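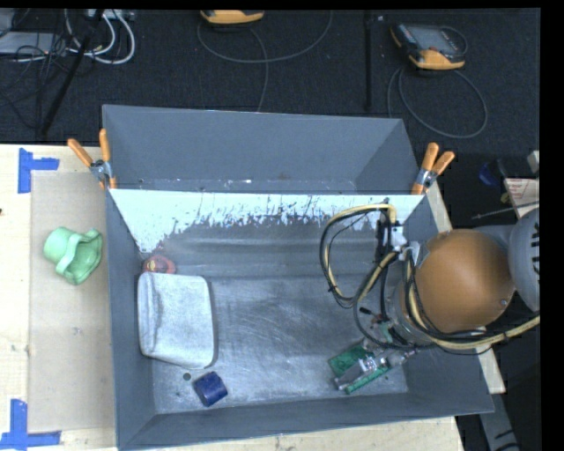
November 6, 2024

Back from the Brastell automation expo, with a lanyard, a sore heel and 18 business cards, most of them from people selling the same dashboard. Writing this up before the coffee wears off and I start remembering the keynote as good. Every bin on the show floor had been polished until the exhibitors could check their teeth in it.

Urszula Krajewska had the morning shift on our stand and I had the afternoon, the one where visitors have already eaten and want a chair. The badge scanner says 2,643 people came through Hall 3. It doesn't say how many of them were looking for the restrooms, but I have a feel for it.

Talks. Arkasia opened with a film of a sunrise. After the sunrise came a roadmap, and after the roadmap a man told us the future had arrived, then ran over by 19 minutes. Shao was better. They put their failure cases up on the big screen and took questions on them, and the room got noticeably quieter. I took two pages of notes there and half a line at Arkasia ("sunrise??").

Witomine launched the planning assistant they promised us in June. The stand crew were nice and let me type my own question, which I suspect was against orders. It gave a very confident answer to something I hadn't asked. Second try, it got there. I'd call it worth a trial if the price drops, and it will, because the booth was the size of a tennis court and somebody has to pay for that.

Leads: Urszula has three that sound real, including one who asked about maintenance before asking about AI. Call that one first. Mine are mostly students and a gentleman who wanted our tote bags in bulk.

For next year — smaller stand, closer to the food. Bring our own extension cord, the rental cost more than lunch. Print the one-page handout again, the long brochure went home with us nearly untouched.

Stamatia Pappas wants the expenses by Friday. I can't find the parking receipt. Urszula, if it's in your coat, please put it on my desk and we'll say no more about it.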